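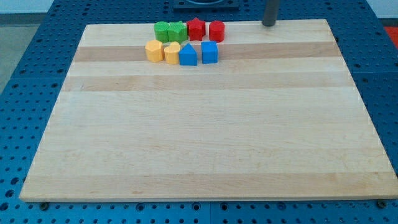
Hermine asked this morning whether the cell still needs to be re-zeroed every time somebody unbolts the board, or only when the arm has faulted. Every time, in my opinion, and I spent most of Tuesday finding out why, so I'm writing it down before I forget the order I did things in.

What happened: Monday's long run drifted. The rod was touching down fine at the start and by late afternoon it was coming in short on the far side of the board, always in the same direction. Bernardo blamed the camera calibration (he always blames the camera calibration!) and I blamed the arm, and we were both wrong, more or less.

First thing I did was check the mounting. The maple board sits on the blue perforated plate and I'd been trusting the bolts along the near edge without ever putting a wrench on them. The left one was fine. The right one took almost a quarter turn before it bit. So the board had been free to creep a little, and wood being wood, it had also moved on its own account over a damp weekend. I loosened everything, wiped the plate, put the board back against the stops and tightened left, right, left, right until nothing gave. Please don't use the long wrench for this, the Judden short one is in the top drawer and is plenty.

Then the rod. I pulled it, cleaned the seat and the shank with a dry cloth, and found a thin smear of something gray on the flange, probably old thread locker. Scraped it off with a plastic card. Back in with the set screw, snug, and I put a paint pen line across the joint so we can tell at a glance if it has turned. If the line is broken, stop and call me or Bernardo.

Zeroing, Sostine controller, the way I did it: warm-up routine for 10 minutes, slow speed, then touch off at the near left corner, near right, far right, far left. Write down the z at each one before you save. Mine agreed to within 0.3 mm after the second pass, and the first pass was garbage because I'd left Monday's tool offset loaded. Yes, again. I've now renamed that offset OLD_DO_NOT_USE and I really hope that takes care of it.

Home offset on joint 2 reads 1,962 counts now. The last number in the binder was 78 lower, and I have no idea if that's the cleaning, the belt, or somebody typing it in wrong back in July. I'd like to see what it says in a week before getting excited about it.

For the check I used the colored blocks, two rows of four at the far side of the board, with the yellow and blue ones in the front row. They go there because that's the end where the error was worst. The blue cube is the handy one for a height check, nice flat top. I wouldn't touch off on the blue triangular one, you're chasing a ridge and you'll fool yourself.

Still open:
Right bolt needs a new washer, ordered from Rizzi.
Belt tension on joint 2, I didn't have the gauge (Skalville has it, Bernardo is getting it back).
Binder page for the zeroing needs to be rewritten, the old one skips the warm-up completely.

Hermine, if you take the board off before I'm back, go ahead, just do the four corners afterward and pencil the numbers in under mine.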